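Tabletop easels recalled over loose ledge fitting

Drilero is taking back a batch of its small wooden tabletop easels after finding that the ledge holding the board can work loose under normal use. The recall covers 1109 units sold through Ultham stores and by mail order between January and May.

The easels come in a flat carton and are put together by the buyer. The ledge is held to the front legs by two screws. In the affected batch the pilot holes were drilled too wide, so the threads do not grip along their full length. After repeated loading the ledge tilts forward and the board can slide off.

Drilero said it had received 28 reports from customers. Most described a board falling to the floor or onto a table. Two described bruised fingers. No other injuries have been reported.

The fault was traced to a worn drill bit at the Grenemham workshop, where the legs are cut and drilled. The bit has been replaced and a gauge check added at the end of each run. Easels made after the change carry a stamped dot beside the batch code on the inside of the rear leg.
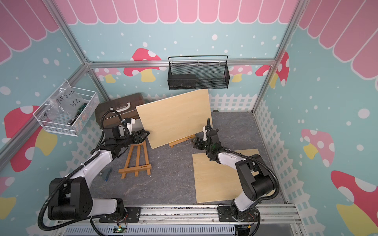
Plain plywood boards put the most strain on the fitting. A board weighs more than a stretched canvas of the same size, and its full weight rests on the ledge when it is set close to upright. Drilero advises owners of recalled units to stop using them with boards of any kind until the ledge has been refitted. Light paper pads may still be used.

Đạt Lã, product manager at Drilero, said the frame of the easel was sound and did not need to be replaced.

"The legs and crossbars are within tolerance. The problem is limited to the two holes behind the ledge," he said. "A wider screw with a coarser thread corrects it."

Owners can ask for a free repair kit or return the easel for a full refund. The kit contains replacement screws, a tube of wood glue and a printed sheet of instructions. Fitting takes roughly 2 minutes with a hand screwdriver, after which the glue must be left to set overnight. Power drivers should not be used, as they can split the leg.

Schools and clubs that bought in bulk through the supplier Đinh will be contacted directly. Other buyers should take the batch code to any Ultham service desk. No receipt is required.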